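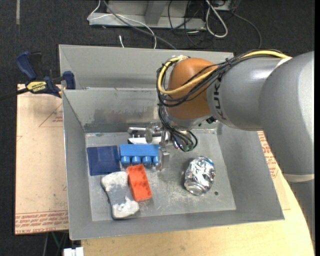
Re: Carpet tile or sheet vinyl under a heavy workbench?

gridline_9
Posted September 13, 2024
Ground floor unit, slab on grade, built as office space. The existing floor is glued carpet tile from Dalmont. I want to put a bench along one wall, 200 kg loaded, on four steel feet. The landlord allows either leaving the tile or laying vinyl over a skim coat. Area is small enough that cost is not the deciding factor. Which one holds up?

slabtest
Leave the tile. Low loop pile with a bitumen backing takes a static load without trouble if you spread it. Put a steel plate under each foot. Vinyl will dent under a point load and the dent does not come back.

mopsink
Disagree. It depends on the vinyl. A homogeneous sheet at 2 mm has very little residual indentation. Cushioned sheet is the one that dents. People keep treating them as one product.

slabtest
Fine, but he still has to skim coat over old adhesive. Has anyone measured the moisture in that slab? Mine read fine in April and the sheet still bubbled along the outside wall by the next spring.

gridline_9
No moisture test yet. The tiles lift cleanly in one corner and the glue underneath is tacky, not brittle.

mopsink
Tacky is pressure-sensitive adhesive. Most leveling compounds will not bond to it. Scrape it, or use a primer rated for it. Borkix makes one, read the data sheet for the coverage rate before ordering.

ohm_per_square
Static is the other question. Ordinary nylon tile in a dry winter is bad for electronics work. I measured 4000 V walking across mine, with a handheld meter, so take it as one reading. A grounded mat helps at the bench only.

slabtest
That is an argument for static-dissipative tile, which he can swap in one piece at a time. Try that with sheet.

mopsink
And swarf in the pile? Vinyl sweeps clean.

gridline_9
No metal cutting here. I will tape down a plastic sheet for a moisture check first and post the result.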